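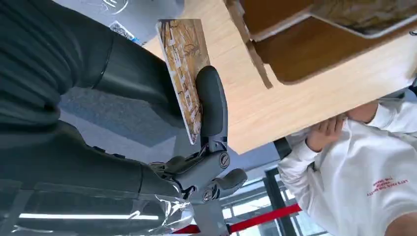 Mohandas Kartha asked after the February report whether the cards really need to be handled one at a time, and if the money wouldn't go further on bulk scanning with the sorting left for later. Fair question, answering it first.

Short answer is yes, one at a time. We tried feeding a batch from the Ornell boxes through the sheet scanner. Corners bent on a few, and the narrow ones went in crooked and came out with the lettering sliced off. Stopped after that. Scanning without sorting also means every duplicate gets scanned, and the Ornell boxes are full of duplicates. So — slower, but less to redo.

Progress report, Fistley Card Collection
April 25, 2020

Where we are

Target for the grant period is 800 cards sorted, listed and sleeved. 400 done as of this week. That's half, with a bit more than half the time gone, so we are behind but not badly. Most of the lost time was in the first stretch, when we were still argueing about categories.

Categories now settled. Illustrated, plain, text only, unknown. The old list had a separate one for "decorative" and it was a mess, same card ended up in different piles depending on who had it. Dropped. Anything with a pattern or a drawing goes under illustrated, whether or not it has lettering too.

8 boxes came in from Ornell. Five opened and finished. One opened and part way. The last two still taped, will start on them once the Nanayakkara envelopes are out of the way, those are small and keep getting lost under things.

Work space

Desk is sorted out. Two tables pushed together, pale wood, makes one long surface. There's a seam across the middle and small cards catch in it, so we lay cards on one side or the other, not across. The front edges are chipped a little. Not worth replacing, please don't spend anything on it.

Laptop stays on the desk so entries get typed in as each card comes up. Works much better than the paper sheets we had before — those had to be typed up afterward anyway, and half of the handwriting was mine.

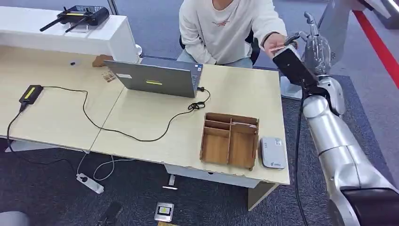 The desk, with the laptop open near the middle and its power cable run across the top.

Power cable is a nuisance. Long one, loops over the part of the desk where the cards should go. Would like it taken along the back. Can do this ourselves with clips, cheap, it's in the small items line below.

Listing

Each card gets a number, a main color, any lettering copied out exactly, and condition. Color turned out harder than expected. "Red" and "pink" were getting used for the same cards. We now allow both words together and move on. Brown, tan and gold same story. If someone later wants finer color work that's a separate job.

Lettering that runs up the long side gets entered the same as any other, with a note on direction. About the back of the card, we only record it if there's something on it.

Problems

Sleeves. The Jeltden order arrived in the wrong size, too wide for the tall narrow cards, they slide around inside. Fine for the rest. Asked for a swap, no reply yet. Meanwhile the narrow ones are in folded paper, and will have to be done again when the right sleeves come. They're marked on the list so we dont miss any.

Cards passed between two people get mixed up if both put down at once. New rule, one person passes, the other types and sleeves, swap at the break. Seems to be holding.

Money

Spent so far: sleeves, boxes, labels. Under budget on all of it, receipts in the shared folder under Fistley. Nothing spent from the travel line and I don't expect to. Would like to move part of that to small items — cable clips, a desk lamp, a second set of labels. Need your OK in writing before we buy.

Next

Finish the open box. Nanayakkara envelopes. Then the two taped boxes. Chase Jeltden again. List so far will be sent as a spreadsheet, separately, I still have to fix the numbering in the third box where it skips.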